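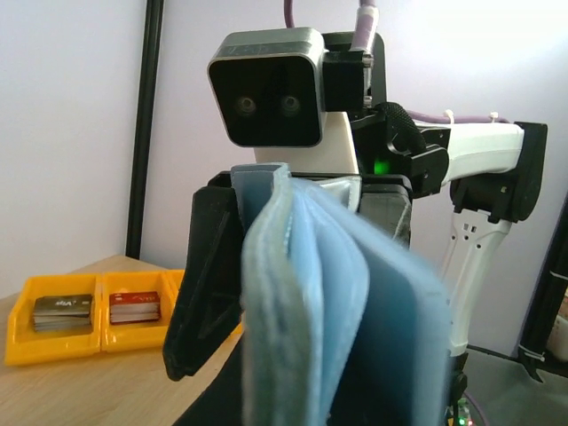
Kirkthorpe workshop opens its robot build to the public in October

KIRKTHORPE - The Stirkis project, a robot built by members of the Kirkthorpe shared workshop in evenings and weekends, will be shown to visitors for the first time this October. On the same day the group will publish the full build notes, the part list and the drawings for anyone who wants to make the same machine at home.

Stirkis started as a plan for one arm which could hold cloth. It is now in its third version. The present design has a head with two camera lenses side by side, white arm segments with black joints, and purple cable tied along the outside of the arm. The group decided to leave the cable outside after the second version, when one broken wire inside the elbow cost them a full weekend of work.

"When a cable is hidden, it looks very nice until the day you must change it," said Chiến Trương, who leads the build. "I prefer that a person can see where everything goes. Maybe it is less beautiful, but my colleagues can repair it when I am not there."

The current work is with soft materials. A folded bundle of light blue fabric with several layers is one of the things the gripper is asked to hold. Cloth is difficult for a small gripper, as it changes the shape each time it is pressed, and the members have written 58 pages of notes on this subject alone. Stacks of cards in a yellow tray with three compartments are also kept on the bench for handling practice.

The build notes have 126 numbered steps, from the cutting of the first bracket to the setting of the cameras. The gripper fingers can be made on a normal desktop printer. The group has tried to use only tools that a shared workshop already owns, and where this was not possible the notes say so and give another method.

Parts for the third version were paid with a small grant of $1,543 from the Rorer fund for local makers. Tremblay, a supplier of hardware in the same street, gave the screws and the metal stock.

Visitors can come on Friday from 5 p.m. The entrance is free and no registration is needed. Children are welcome together with an adult. Members will answer questions at the bench - also the questions about what went wrong in versions one and two.

Press contact: Chiến Trương, Stirkis project, Kirkthorpe shared workshop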